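租一套手持夹爪要花多少钱、多少工夫：与Drorkden产品负责人的一次谈话

Wálter Pacheco把箱子放到桌上，先拿出来的是一卷胶带。他说手柄每次寄回来，客户多半已经自己在上面缠了东西，防滑的，标左右的，还有缠创可贴的，所以现在箱子里直接附一卷。“缠就缠，别缠到镜头前面那一段就行。”

箱子里装的是Sallow，Drorkden去年开始对外出租的一套手持夹爪采集工具。一套2把，左右手各一把，握在人手里用，夹爪上方装相机，人做什么，相机就从夹爪的角度录下什么。录下来的东西拿去训练机械臂。做这一行的人对这种工具不陌生，很多实验室自己打印过、组装过。Drorkden卖的是省事：箱子寄到，充电，校准，开录，录完把数据传上去，由他们的处理服务Cabrera对齐时间、算出夹爪的轨迹和开合宽度，再交回来。

我约Pacheco，是因为有几位读者来信问同一件事：自己的小团队要录一批居家任务，是自己做夹爪还是租。他在Drorkden管产品，之前做了几年维修，说话不太像卖东西的人。谈话从下午三点开始，中间他接了两个电话，都是关于一批松掉的销钉。

我先问Sallow适合谁。他想了一下，先说了不适合谁。

“要录拧螺丝、插接头这种活的，别租。我们的指垫是软的，有一定形变，夹爪宽度的读数在小物件上不够细。有客户租回去录插USB，录了一星期，轨迹抖得没法用，我们给他退了钱。要录收拾房间、叠东西、往袋子里装、往桶里扔，这种可以。厨房台面上的活也可以，离水远一点。”

离水远一点是指什么程度？“手柄没有做防水。湿抹布可以夹，水龙头底下不要去。”说明书上写的是“避免液体”，他认为写得太含糊，下一版会改成一张表，把能碰和不能碰的列出来。这张表他手头已经有一份草稿，给我看了，里面有一栏专门写油。油会让指垫打滑，还会顺着纹路渗进粘接的地方，时间一长指垫就翘边。擦可以用酒精，不要用洗洁精泡。

指垫是消耗件。我问多久换一次，他说按录制时长算，200小时换一副，箱子里有备用的，自己拧两颗螺丝就能换。换完必须重新校准，这一步漏掉的人很多。

“换了垫子，闭合的零位就变了。你看不出来，数据里看得出来，夹爪明明夹着东西，读数说它还张开一点。Cabrera现在会查这个，查到了就退回来让你补一段校准。以前不查，以前是客户的工程师训练到一半来骂我们。”

校准本身不复杂，把夹爪完全张开、完全闭合各做几下，再对着一块随箱的标定板慢慢转一圈。他当场做了一遍，一边做一边讲，做到一半发现标定板放反了，又重来。我记了时间，从拿起手柄到软件上亮绿灯，比说明书里写的要长一些。他说熟手会快很多，第一天不要指望快。

接着我问到采集员的手感。这是读者来信里问得最多的：握着夹爪干活累不累，一天能录多久。

Pacheco说重量本身还好，累在拇指和前臂，因为夹东西的力是人自己捏出来的，夹住一样东西不放，手就一直在使劲。“叠衣服不累，衣服轻，夹一下就松。拎袋子累。还有就是那种软包装，外面滑，里面鼓，你得一直捏着，松一点它就转。”

他建议的安排是录一段、歇一段，一个人一天不要排满。Drorkden自己在Flundcombe有一个采集点，租的是普通住宅，请当地人来录，排班就是照这个来的。那边试运行期间交上来1,403段录像，由他们自己人逐段看过。我问里面能用的有多少，他没有给比例，说按不同客户的标准能用的不一样，有的客户要掉了东西再捡起来的，有的客户一看到掉东西就不要。

“这个要在开录之前说清楚。我们吃过亏。采集员很自然，东西掉了就捡，捡起来接着做，人都这样。你事后告诉他这段不算，他心里不舒服，下一段就会很紧张，动作全变了，慢得像在拆炸弹。那种录像比掉东西的还难用。”

Flundcombe的排班表上，任务写得很短，比如“把床边的东西收走”“把袋子装满再放到门口”。早期写得长，每一步都规定，先拿哪个，哪只手拿，结果录出来每个人都一样，客户那边训练出来的东西换一间屋子就不会了。后来改短，只写开始和结束的样子，中间随便。 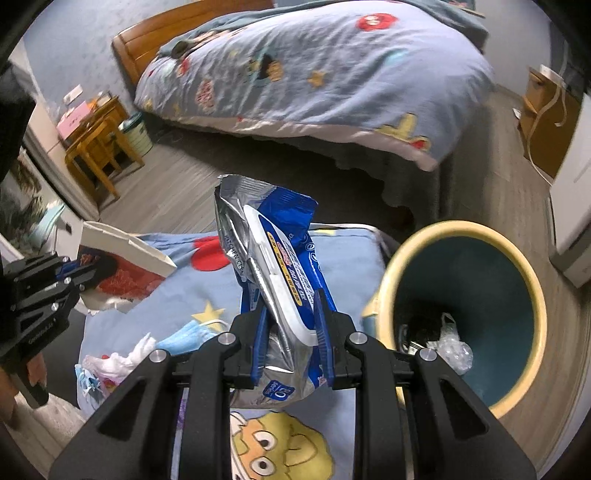

随便也有随便的麻烦。两只手各干各的，有时候左手会挡住右手的镜头，有时候两把夹爪碰在一起。碰一下不会坏，但相机的支架如果歪了，哪怕很小的角度，后面的数据都跟着歪。Sallow第一批的支架是用卡扣固定的，歪得比较多，现在改成销钉加螺丝。

他接的那两个电话就是为这件事。新支架有一批销钉偏松，已经寄出去的要召回来换。“不是安全问题，会晃。晃了你也能录，录出来就是废的。我宁愿寄53个包裹出去也不想解释废数据。”那53套当时都在客户手上，替换件是单独寄的，小袋子，带一把扳手。我问有没有客户因此停工，他说有，停了的那几天没有收租金。

关于租金怎么算，他讲得比较细，我照录在这里，读者可以自己对照。

租期按月，最短一个月。押金在归还并检查之后退。检查看三样：镜头、编码器、手柄上的扳机。指垫磨损不扣钱，外壳划痕不扣钱，镜头划了要扣。标定板丢了也要扣，他说标定板是丢得最多的东西，因为长得像一块垫板，有人拿去垫鼠标，有人拿去垫锅。Cabrera的处理费另算，按上传的时长计，校准失败退回的部分不计费。如果只租硬件、数据自己处理，也可以，格式是公开的，但他们不负责解释轨迹为什么不好看。

我说有读者觉得处理费偏高，自己写脚本也能做。他没有反驳。

“能做。会做的人自己做比较划算，我们公司里也有人这么说。难的是脏数据。光线暗的屋子，白墙，床单一大片没有花纹，轨迹容易飘。我们处理过的多，知道什么样的飘能救，什么样的直接扔。你自己写脚本，头几个月就是在学这个。你有这个时间就不用付我们钱。”

他提到床单，我顺着问居家环境里什么最难录。他列了几样。镜子排第一，衣柜上带整面镜子的那种，走过去的时候镜子里也有一把夹爪在动。然后是窗帘，风吹着动。然后是透明的东西，瓶子、塑料袋，夹住了没有，从录像里不好判断，要靠开合宽度去看。反过来，花哨的布料很好用，图案越多越好，定位很稳。Flundcombe那几间屋子刚开始布置得很素，后来采集点的负责人自己去买了几床带图案的被套。

“设计师不喜欢，算法喜欢。”他说。

地面也有讲究。低处的活，比如蹲着或者坐在地上收拾，手腕角度大，夹爪经常朝下，镜头里只剩一小块地方，背景一少，定位就差。他的办法是让采集员每做几个动作就自然地抬一下手，看看周围。这一条写在培训材料里，但不强制，强制了就会变成每隔几秒机械地抬一下，数据里全是这个动作。他们有一个客户训练出来的机械臂真的会没事抬一下手。

说到培训，Drorkden给每套Sallow配一次远程培训，时间不长，内容是开箱、校准、录制、上传、换指垫。我旁听过一次，是四月的事，比这次见面早。讲得清楚，但是英文和西班牙文的，中文只有字幕，有几处术语前后不一致，“夹爪”和“抓手”混用，“零位”有一处写成了“零件位”。我把这个告诉了Pacheco，他记在了手机里，说中文材料是外面翻的，会找人重看。

隐私是另一个读者关心的问题。夹爪上的相机视野很宽，在别人家里录，难免录到人、照片、信件、门牌。我问Sallow怎么处理。

他说硬件上什么都不处理，原样录。上传之后，Cabrera会先跑一遍遮挡，人脸和大块文字会打上模糊，客户拿到的是处理过的版本，原始文件保留一段时间，到期删除。期限写在合同里，可以缩短，不能延长。采集员每录完一段可以当场删掉，手柄上有一个键，长按，不用解释理由。

“这个键一开始是没有的。有个采集员录到一半，家里孩子跑进来，她问能不能删，我们说要发邮件申请。她第二天就不来了。她是对的。”

遮挡做得怎么样？他说人脸漏得少，文字漏得多一点，特别是斜着的、皱着的包装上的字。商品包装上的字漏了一般没有关系，怕的是快递单和药盒。建议开录前把这两类东西收起来。我问有没有把这一条写进合同附件，他说写了，在第三页，但他也知道没有多少人翻到第三页，所以培训时会再讲一遍。

我还问了双手同步。Sallow的两把手柄之间靠无线对时，隔墙会差。有读者反映在老房子里对时掉过几次。Pacheco承认有这个情况，说软件上会提示，可是提示只显示在手机上，而录的时候手机通常在口袋里。下一个固件版本会加震动，对时一掉，两把手柄都震。什么时候出，他不肯说日期，只说在测。

电池我自己试了。充满以后连续录，一上午够用，中午要充。充电口在手柄底部，插着线也能录，但线会拖着手，影响动作，不建议。充电线是普通的，丢了可以自己买。左右两把的电量掉得不一样快，我用的这套是右边快一些，他看了一眼说可能是右手用得多，扳机那一侧的传感器采样频率会随动作升高。这个我没有办法验证。

手机端的软件是我意见比较多的地方。开始录、停止录都要点两下，第二下的确认框位置每次不一样，戴着手套点不准。任务列表不能按房间筛选。上传时如果锁屏，会暂停，再打开要手动继续。我把这几条当面说了。他对确认框那条很意外，说他自己测的时候没有遇到过，让我演示。我演示了，框跑到了屏幕最下面。他拍了张照。

上传速度方面，双手录像的体积不小，家用宽带要传很久。Drorkden可以寄硬盘，录完寄回去，来回运费他们出一程。Pacheco说选寄硬盘的客户比他预想的多，多到要专门安排一个人收包裹。寄硬盘的缺点是校准问题发现得晚，等他们插上硬盘查出来，屋子可能已经退租了，补录不了。他建议无论如何每天先传一段短的，让Cabrera查一遍，查过了再放心录第二天的。

“这一条你可以写大一点。”他说，“每天传一段。就这一条，能省掉我一半的邮件。”

再回到最初的问题，小团队是自己做还是租。我请他给一个标准。他不愿意给，说他的位置给什么标准都像推销。我换了个问法，问他如果自己在一个三四个人的实验室里，会怎么选。

他说看手里有没有一个愿意修东西的人。夹爪做出来容易，第一把总是好的，麻烦在后面：垫子磨了，线断了，编码器的读数跳了，左手那把和右手那把差了一点，一个月前录的和今天录的对不上。有一个人愿意天天管这个，自己做很好，还能按自己的任务改形状。没有这个人，就算做出来也会放在柜子里。

“我以前就是那个人。”他说，“挺喜欢的，但是写论文的时候没有我的名字。”

我问Sallow会不会出可以换形状的版本，比如更窄的指尖。他说窄指尖有样品，在Flundcombe有两个采集员在用，反馈是夹薄的东西好了，夹鼓的东西差了，还在改。更大的问题是客户那边的机械臂末端要跟着换，手里用的和机械臂上装的必须是同一个形状，不然录了也对不上。现在Drorkden随租附送一份机械臂端夹爪的图纸，客户可以自己加工，也可以买他们做好的。买的交货期偏长，要提前订。

谈话结束前我要求自己拆一次指垫。螺丝是内六角，扳手在箱盖的内袋里，取下来不费劲，装回去的时候有正反，纹路朝向错了也能拧上，只是夹东西会滑。我第一次就装反了。Pacheco等我拧完才说，他说培训的时候也这样，让人先装反一次，以后就记得住。

随后重新校准，绿灯没有亮，报的是右手零位超限。他把螺丝松了四分之一圈，又做了一遍，亮了。螺丝拧得太紧会把垫子压变形，说明书里有一句，在换垫那一页的最下面，字比较小。

Sallow目前排队的情况是当月下单、次月寄出。想租的读者请直接向Drorkden询问当期价格，并在下单时说明要不要Cabrera处理、要不要寄硬盘，这两项后补会比较慢。销钉的事，凡是手上已有设备的，看支架侧面，用指甲顶一下，能顶动的就联系他们换。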